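Graltora reports folding result from hand-held gripper data
Sunday, July 18, 2021

A folding policy trained entirely on demonstrations from hand-held grippers has matched one trained on teleoperated data, according to a technical note released by Graltora. The robotics group collected 434 demonstrations of cloth handling on beds and used them to train a two-arm controller without recording any motion on the arms themselves.

The method, named Stundora, separates the collection of demonstrations from the robot. A person works with a gripper in each hand while cameras record the task. Gripper position and finger opening are recovered afterward and converted to targets that either arm can follow. Segments that fall outside the reach of the arms are removed before training.

Cloth was chosen for the first test because its shape cannot be described by a single position and angle. A corner may be hidden under a fold, and two attempts at the same item seldom begin from the same state. The note treats a bed as a harder surface than a table: the mattress gives under load, and a fitted sheet has creases of its own that a vision model can confuse with the edge of the item being folded.

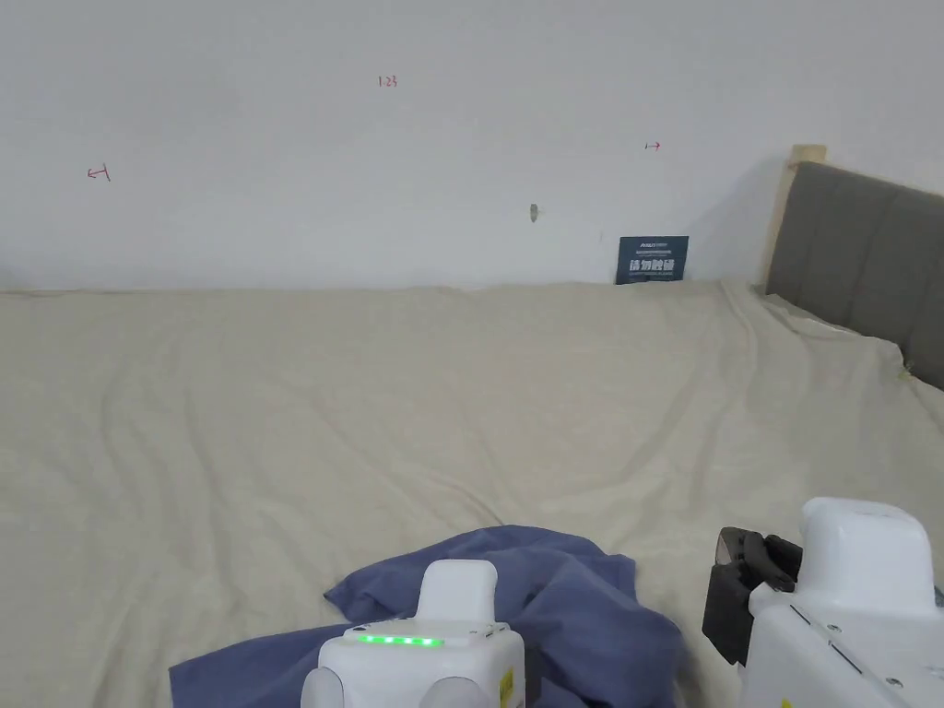 Results
Each policy was given 40 trials on a Batista two-arm platform, with the cloth dropped by hand before every attempt. A trial counted as a success if the cloth ended as a flat rectangle with its edges aligned to within 4 centimetres. The Stundora policy and the teleoperation baseline finished with the same number of successes. The baseline had been trained on 700 demonstrations.

Most failures in both sets occurred at the first grasp. The fingers closed on two layers, or picked up the sheet along with the cloth. The authors attribute the second error to the lack of force sensing in the fingers, and note that colour contrast between cloth and sheet did not remove it.

Limits
All trials used cloths of one size, and the note makes no claim about larger items such as duvet covers. Lighting was kept even throughout. Performance under a bedside lamp or in direct sun was not measured.

Graltora plans to release the processing code in October under the project name Gorkireo. The demonstrations will follow once the video has been reviewed. A second round of trials, with towels and pillowcases, is in preparation.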